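February, evening session

Second night with the Coltivel base on the rig. Firmware went on without trouble, though the updater insists on the rear USB port and won't see the wheel through a hub. Centre calibration took three goes. On the first two it stored an offset of a couple of degrees to the left, visible in the telemetry as a constant steering input down the straight.

Settings for the record: overall force 46 per cent, damping off, friction at the minimum, rotation matched to the car in software. At anything higher the signal clips in the fast right-hander at Dulley and the rim goes numb just when the front tyres start to slide. The old belt-drive unit hid this by being vague everywhere. With the new base the flat top on the force trace is obvious.

Ran 30 laps at Dulley in the GT car, fixed fuel, track temperature locked. The first third were untidy. After that the times settled and the spread narrowed to a few tenths. Braking is now the weak point. The load cell is still on the soft elastomer and I am modulating by travel, a habit left over from the potentiometer pedals.
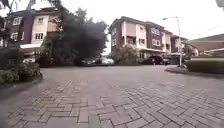
Changed to the medium elastomer at 9 pm and reset the maximum brake force. Two lock-ups in the first stint, none in the second. The pedal plate flexes under full load, enough to move the heel rest. I will need to brace it from below with a length of aluminium profile. The offcut in the garage is long enough but has the wrong slot size for my T-nuts.

Noise is better than expected. The base is near silent apart from a faint whine at standstill, which goes away if the idle force is cut. The shifter paddles are louder than the motor. I have put thin foam behind the magnets and lost a little of the click, which I can live with.

Price is harder to defend. With the quick release and the wheel it came to just under 2,000 dollars, and the quick release has a trace of play in it already. It can be felt when sawing at the rim over kerbs, not otherwise. I marked both halves with paint pen so I can see whether it creeps. 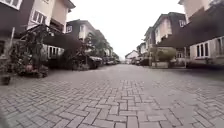 Abdel Hamid replied to my forum post to say that the play is in the clamp and not the shaft, and that his went away once he had backed the collar bolts off and retightened them in a cross pattern. He also thinks my damping should not be at zero, as the wheel will oscillate on the straights if I let go of it. I tried it hands-off at 162 km/h and it does. A small amount of damping stopped it, with no loss of detail that I could pick.

Still to do: retighten the collar, brace the pedal plate, save the Dulley profile under its own name, then repeat the run at Vavmont, where the surface is rougher and the clipping ought to show up sooner. Shut down at 11 pm. Left forearm sore, right one fine.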